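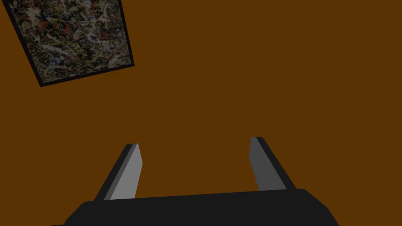
Page 59

Chapter 9

Planning and Budgeting for a First Robot Cell

Learning objectives

After studying this chapter, the student should be able to:
prepare a written statement of need before any supplier is contacted;
separate the purchase price of a robot from the full cost of putting it to work;
explain what a simulation can and cannot settle before an order is placed;
choose a gripper on the basis of the parts to be handled;
draft a budget request in the form used in this book.

Key terms: statement of need, payload, reach, end effector, integration cost, acceptance test, contingency, service agreement.

9.1 The purchase as a planning problem

Chapter 8 dealt with the parts of a robot cell and the duties of the people who run it. The present chapter takes up the period before the cell exists. Most of the decisions that fix its cost are made in that period, often by staff who will never operate the equipment. A department that begins with a supplier's catalog tends to describe its needs in the terms of the catalog. A department that begins with its own work can compare offers from several suppliers on equal ground.

The statement of need is therefore written first. It names the task, the parts to be moved, their weight and size, the rate of work required, and the room in which the equipment will stand. It also names the person who has authority to change any of these. The statement should fit on 2 pages. Longer statements are seldom read in full by those who must approve them.

9.2 Simulation before purchase

Many suppliers will lend or license a simulated version of their equipment during the planning period. The view that opens this chapter is a rendered one. A two-finger gripper stands open at the bottom, with nothing between the fingers, and the space behind it is a plain brown wall on which a framed abstract painting hangs. Both the wall and the painting are seen at a tilt. A planner who studies views of this kind can judge how much of the work area the fingers may hide and whether the angle of view will suit the task.

Simulation is inexpensive when compared with a mistaken order, but its results must be read with care. Simple shapes and flat surfaces do not show how a real finger pad will wear, how a cable will pull, or how daylight from a window will affect a camera. The budget should include time for a physical trial with the buyer's own parts, even where the simulated trial has gone well.

9.3 Choosing the gripper

The arm usually receives the most attention in a purchase, and the gripper the least. In practice the gripper decides which parts can be handled at all. The following points should be settled in writing:

Opening. The widest part to be gripped, with clearance on both sides.
Force. The least force that will hold the heaviest part, and the greatest force the most delicate part will bear.
Finger shape. Whether standard fingers will serve or whether shaped fingers must be made.
Weight. The gripper's own weight, which must be subtracted from the rated payload of the arm.
Spares. The price and delivery time of replacement fingers.

A second set of fingers should be ordered with the first.

9.4 Case: the Kallio workshop

The training workshop at Kallio applied for funds to replace a hand-loading station. The first request, prepared by Heikki Saarinen, listed an arm and a gripper from Imov and gave a single total. The request was returned. Meriem Erraji, who reviewed equipment spending for the workshop, noted that it contained no figure for guarding, floor work, staff training, or service after the first year.

The second request divided the cost into headings and set aside 20 percent of the total as a contingency. It also called for an acceptance test to be carried out in the workshop, using parts drawn from ordinary production. Sirkka Hirvonen obtained a competing offer from Jaltalance on the same statement of need. The Jaltalance arm was priced higher, but the offer included training and a longer service agreement, and the two totals proved close. The workshop approved the purchase in September and chose the Imov equipment on the ground that its spare fingers could be delivered sooner.

The case is taken up again in Section 9.7, where both requests are printed in full.

Review questions

1. Which items missing from the first Kallio request would have been paid for in any event, and from what source?
2. Why should both suppliers be given the same statement of need?
3. A gripper is replaced by a heavier model after the arm has been ordered. State which figures in the plan must be checked again.
4. Draft an acceptance test for a loading task known to you. Name the person who will sign it.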